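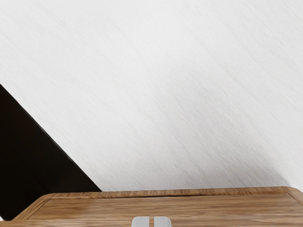

Can I use the Landard gripper simulation kit without owning the robot arm?
You can. The kit runs entirely in simulation, and a physical arm is only needed if you want to try your finished program on hardware.

Landard Tabletop Kit for Fondex
Item 3889

The Tabletop Kit is a set of ready-made scenes for practicing close work with a two-finger gripper. It loads as an add-on to Fondex and was last updated in July 2022.

What you get
A two-finger gripper model with light gray fingers
Wood-grain surfaces in white and brown
8 starter tasks, each with its own reset script
A wrist view and a fixed side view
Printable setup guide

Shadows and surface grain are rendered in the wrist view and can be turned off separately. We suggest leaving both on if you plan to train from images – plain surfaces are faster to render, but a model trained only on them tends to struggle on a real bench.

License
Single seat: $500
Lab license, up to 8 seats: $1700
Updates are included for the first year. Seats can be moved between computers from the account page.

Requirements
Fondex must be installed first and is sold separately. The Abbasi arm model is supported from the June release on. Older arm models will load, but the gripper has to be attached by hand.

Known issues
Surface grain may shimmer at low resolution. Finger color resets to gray when a scene is reloaded.

Orders and support
Downloads are sent by email after payment. Labs that need an invoice can write to Siu-ming Kuo at the Uvthorpe office. Please include the item number and the number of seats.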